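Reading time: 4 min

Section 4. Fitting the lever handle and backplate to a paneled interior door

This section covers the Toden lever set on a finished wooden door that already carries a mortise latch. For new doors with no latch cutout, complete Section 3 first. For glass or steel doors, use the separate Trummer sheet.

4.1 Before you start

Check the hand of the door. Stand on the side where the lever will be fitted. If the latch edge is on your right, the lever must point left, toward the middle of the door. If the latch edge is on your left, it must point right. Toden levers are supplied loose from the plate and can be turned to suit either hand. Stilen levers are fixed at the factory and must be ordered by hand.

You will need:

Phillips screwdriver, hand type
Small flat file
Awl
Low-tack masking tape
Steel rule
Soft cotton cloth
Hex key (in the bag with the set screw)

CAUTION: Do not use a power driver on the plate screws. The heads are soft and the bit will jump onto the door finish.

4.2 Removing the old handle

1. Open the door and wedge it at the floor.
2. Loosen the set screw under the neck of the old lever. Pull the lever off. If it does not move, turn the screw out two more turns and try again.
3. Remove the plate screws. Support the plate on the far side with one hand while the last screw comes out.
4. If the plate is stuck to old varnish, score around it with a sharp knife. Do not pry against the face of the door.
5. Pull the spindle out of the latch and keep it until the new one has been tried for length.

NOTE: On a stained door the wood under the old plate is often lighter or darker than the rest. Lay the new plate over the mark before going further. If the mark shows past the edge, touch up the stain now and let it dry for the time given on the can.

4.3 Marking out

1. Put masking tape on the door face where the screw holes will fall.
2. Push the new spindle through the latch. Slide the plate over it.
3. Set the plate upright with the rule. Measure from the door edge to the plate at top and bottom. The two readings must match. Do not line the plate up by eye with the panel molding, which may not be square to the door edge.
4. Mark the screw holes with the awl, through the tape.
5. Check that the plate sits on flat wood for its full height. If any part rides up on the molding, stop and select the narrow plate (part 1842).

4.4 Fitting

1. Drill pilot holes at the marks. Keep the drill square to the door. Depth must not exceed the screw length.
2. Remove the tape. Pull it back low and slow, along the grain.
3. Fit the plates on both sides and start all screws by hand. Leave each one loose.
4. Fit the levers on the spindle. Press both toward the door and tighten the set screws with the hex key.
5. Work one lever up and down. It must return to level without help. If it drags, shift the plates slightly until it moves freely.
6. Tighten the plate screws in turn, top then bottom, a little at a time. Try the lever again after each pass.
7. Wipe the plate and lever with the dry cloth.

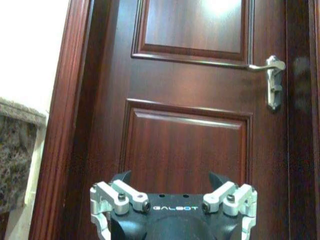 Fig. 4-2. Lever and tall backplate on a dark reddish-brown paneled door. Lever points left.

4.5 Checks with the door closed

1. Close the door slowly. The latch must enter the strike without the lever being held down.
2. Pull on the lever without turning it. A slight movement is normal. If the door knocks against the stop, adjust the strike as described in Section 5.
3. Turn the lever fully and release it. Repeat from the other side.
4. Check the clearance between your knuckles and the door frame while opening. Where the clearance is tight, use the offset lever (part 123).

4.6 Care of the finish

Clean the metal with a damp cloth and dry it at once. Do not use scouring powder, metal polish or ammonia. On glossy stained doors, spray cleaner onto the cloth and never onto the plate. Liquid that runs behind the plate will lift the finish along its lower edge.

Retighten the set screws after around 4 weeks of use, then once a year. If a lever begins to droop and the screw is tight, the return spring is worn. Order a spring kit and replace both sides together.

NOTE: Wax polish may be used on the door but must be kept off the lever neck. Built-up wax stiffens the action in cold rooms.

Section revised 1 February 2020, H. Benkirane. Replaces the July issue.

Contact: Hazem Benkirane, Technical Documents, Tristirstead | Copyright Tristirstead. All rights reserved. | Back to top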